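Workshop tips: teaching an arm to tidy the bench

Every few months someone tells me the robot will "just learn it" if you show it the job enough times. I've sat at the controls long enough to doubt the word just. If you're going to try it at home or in the shed, these are the habits that have saved me some grief.

Pick a dull job. Lifting one dish onto a shelf is plenty. Folding shirts looks lovely in the sales clip, and I'd like to see how many tries were binned before they got it.

Keep the colour of your objects in mind. Black things under black fingers are hard going for the person driving, never mind the software. If you can't tell where the fingertip ends and the dish begins, stop and move the lamp.

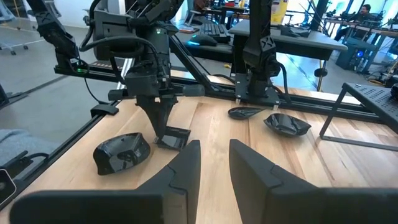
Go slower than feels natural, but don't dawdle. Dorottya Katona drove for 2 hours with me one December and her best runs were the boring ones: straight down, close, straight up. Mine were full of little second thoughts, and the arm learned those too. It would hover over a dish like a man choosing a chocolate.

Throw out the bad runs the same day. You won't remember later which ones had the fumble in them, and "close enough" has a way of ending up in the keep pile.

Move things between runs. Leave every dish in its usual spot and you'll get a machine that's brilliant at reaching for that spot, dish or no dish.
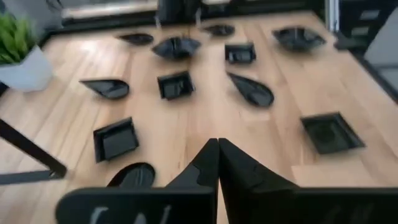 How many times do I have to show it the same job?
More than the brochure says. We kept 63 clean runs of one simple pick and it still missed whenever a dish was turned the other way. Hermenegildo Cárdenas reckons 1000 is a fairer number. I suspect he's right, and I also suspect most people will give up well short of it.

Guiding the arm by hand or driving it by remote? By hand is easier on a beginner, as you can feel when it's about to bump something. The catch is that your own hands and sleeves may end up in the camera's view, and they won't be there when it works alone. Remote takes a few evenings to get used to. I've come around to it, grudgingly.

With two arms, give each one its own side and agree on who goes first. Crossing over the middle is where the knocks happen.

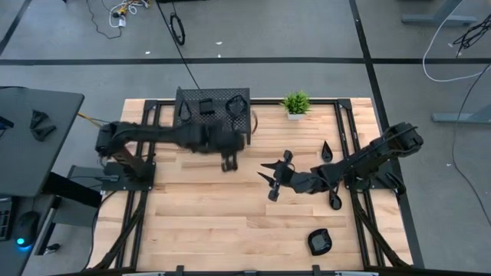

Tie your cables back before you start and check them again at the tea break. A snag halfway through a run spoils the run and sometimes the plug.

Test it on a bench you haven't tidied. Anyone can get a nice result at 3 in the afternoon with the good light and the favourite dish. Try it after dark with something new on the table, and write down the misses as well as the hits.

And keep a hand near the stop button, however well the last run went.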